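Kitchen > Cookware > Cast Iron > Grill Pans

Oltau Ridged Grill Pan, Square

Posted in February by the Prodano shop desk

We sell this pan, and we'd like you to know what you're getting before you pay for it. The box says "real barbecue flavor indoors." It won't do that. Barbecue flavor comes from smoke and from fat hitting hot coals, and your stove has neither. What the Oltau gives you is dark stripes on a chicken breast, which look nice and taste a little bitter in a good way.

The pan is bare cast iron with a long handle on one side and a stubby one across from it. It comes pre-seasoned, a word that makers use pretty loosely. Ours needed two more coats of oil in the oven before eggplant stopped sticking. Heat it on medium for 9 minutes, oil the food and leave the pan dry, then put the food down and don't touch it for 4 minutes. Most people move things too soon and blame the pan.
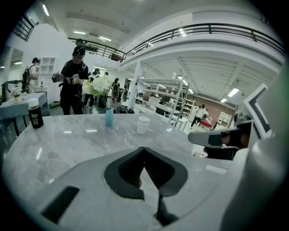 Gray marble top with white veining.

The leaflet says it can go in the oven up to 400 degrees. Plain iron can take more than that, so we asked Oltau why. They pointed us back to the leaflet. Make of that what you like.

Cleaning is where I'd slow down if I were you. Food packs in between the ridges, and a flat sponge rides right over it. The Grokgate scraper (sold separately, naturally) has teeth that are supposed to match. They match most of the ridges — the ones at the edges are closer together, and you'll be in there with a stiff brush anyway. Buy the brush first and see if you still want the scraper.

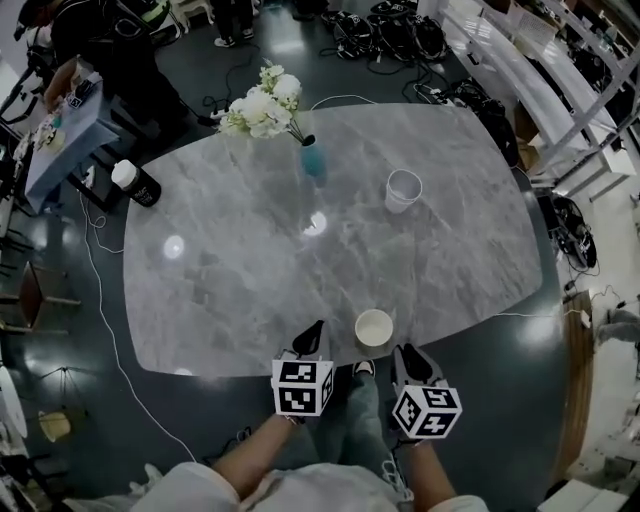
If you already own a flat skillet, ask yourself how much you care about stripes. A flat pan touches more of the steak and browns more of it. The ridges make sense for bread, peppers, zucchini, and fatty things like lamb chops that you'd like to keep out of their own grease.

Not for the dishwasher. Lift it on glass stovetops, don't slide it. Returns within 15 days, unused.

Comments (3)

buthelezi_cooks: Mine smoked up the whole apartment on medium. Low side of medium is plenty on gas.

Tuesday griller: Got the scraper. Should have got the brush.

pannedout: Does the short handle get as hot as the long one? Asking before I order.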